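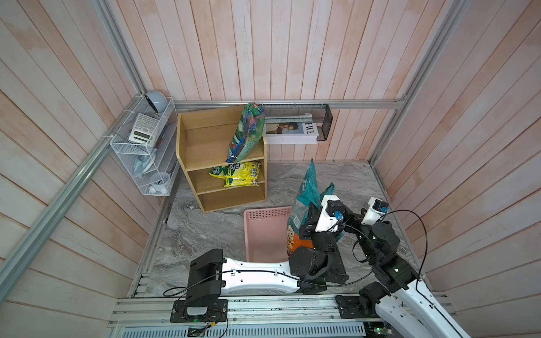

Issue 48, page 13

Gruso Two-Arm Tidying Cell

By Bence Hegyi
July 2025

The Gruso cell is a bench-size room with two arms on a shared base rail. It is sold to schools, test labs and small shops that want to find out which light chores a machine can take over and which ones it can't. The usual first job is putting things back: snack bags onto a shelf, small items into a wall organizer, loose goods into a basket. The left arm has hold of a large teal snack bag here, with the shelf and the pink basket close by.

We get asked most weeks whether the cell can do chores yet. It can do some of them, slowly, in a space it knows. It can't be dropped into your kitchen or stockroom and left alone. If you need shelves filled this year, hire a person. If you need to know how close the machines are, read on.

What you get

The room is built on aluminum extrusion with painted plank walls, and the wall fittings can be changed. Each arm has a gripper with its own small camera. The standard kit includes an open shelf unit with three compartments, a plastic basket and wire mesh holders for the walls. You supply the goods. We suggest using real ones from your own shelves, in whatever shape they arrive. The controller, power supply and mounting hardware ship in a second carton.

What it does well

Upright boxes and stiff packets are the easy end. Snack bags are harder, but they are manageable if the fingers close on the body of the bag and leave the top seam alone. Dropping goods into an open basket works with little setup. Placing them on the top of a shelf takes longer to teach, and getting them into a lower compartment takes longer again, as the gripper has to come in level and back out without dragging what is already in there.

What it does badly

Cloth is still a problem. The cell can pick up a cloth and move it, but it won't fold one to a standard you would accept in a shop. Thin things lying flat, such as a pen or a magazine, are often missed or pushed along. Bags that overlap get picked up as a pair. Shiny packaging confuses the cameras under strong side light, so keep the cell away from windows.

It is also slow. An adult clearing the same shelf will be finished well before the arms are, and the gap widens as the goods get softer. We publish no speed figure because it depends so much on what you hand it.

From the Flondotgate trial

In March we put a cell in the back room at Flondotgate, a convenience store, and gave it restocking work for 13 days. It made 2639 attempts with mixed snack bags. Of those, 849 needed a person to step in, mostly for bags that slumped over before release. The store staff liked it for sorting returns — a dull job with no hurry in it — and didn't want it on the shop floor. We agreed with them.

Fitting and care

The cell needs a level bench and one wall outlet. Leave room at the front so you can reach the base rail. Check the cable runs on both arms weekly. A cable that has worked its way into a joint will stop the arm, and it will wear through if left. Wipe the camera lenses with a dry cloth and replace the finger pads when they go smooth.

Keep hands out of the room while the arms are powered. The stop button goes on the bench in front, on whichever side your operator prefers.

Options

The Alcantara wall set adds further mesh holders and hooks. Omgate software records each run so you can go back over failed grips; it is sold by the seat and works with older Gruso cells after a controller update.

Delivery is 48 days from order. Prices are quoted by site, with training for two operators included.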